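Gullell Opens Evening Recovery Program in Tostby

TOSTBY, May 7, 2024 – Gullell, a nonprofit that runs outpatient addiction services, has opened an evening recovery program at its Rilley Street building. The program is for adults who have finished detox or a residential stay and are going back to work.

Sessions run from 5:30 to 8:30 p.m., four nights a week, for 12 weeks. Each evening includes a group meeting, a shared meal and time with a counselor. Participants can also get help with court dates, resumes and housing forms. There is no charge to people who live in the county.

Gullell served 2,291 people across all its programs last year. Of those, 712 asked for evening hours, and the organization had places for 231 of them. The new program was planned to take in more people who cannot leave a job in the middle of the day.
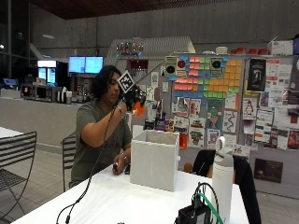
Duygu Ağca said the daytime groups had forced her to choose between treatment and her shifts, and that she dropped out twice before a place opened up at night. Coming in after work, she said, she has not missed a meeting since April.

Funding comes from the Masilela Fund, which has committed to two years of support. The grant pays for three counselors, a part-time nurse and bus passes. Meals are covered separately through Gullell's general budget.

People can refer themselves or be referred by a doctor, a probation officer or a family member. A first appointment takes 45 minutes and is usually set within a week. Anyone who is still drinking or using will be offered a detox referral first – their place in the evening program is held for 30 days. 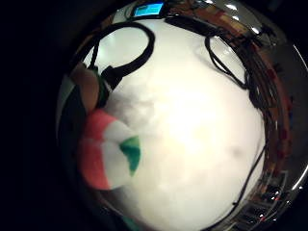
Participants who relapse during the 12 weeks are not removed from the program. They meet with their counselor, and the treatment plan is changed if needed. Those who finish may join a weekly alumni group, which meets on Saturday mornings and has no end date.

"Most of the people who call us have a job they are trying hard to keep," said Hüsnü Çetinkaya, program director at Gullell. "We want them to be able to keep it and still get here."

A separate group for spouses, parents and adult children meets in the same building on the first and third Thursday of the month. Family members may attend whether or not their relative is enrolled.

Applications are open now. Forms are available at the Rilley Street front desk on weekdays from 9 a.m. to 8 p.m. and can be mailed on request.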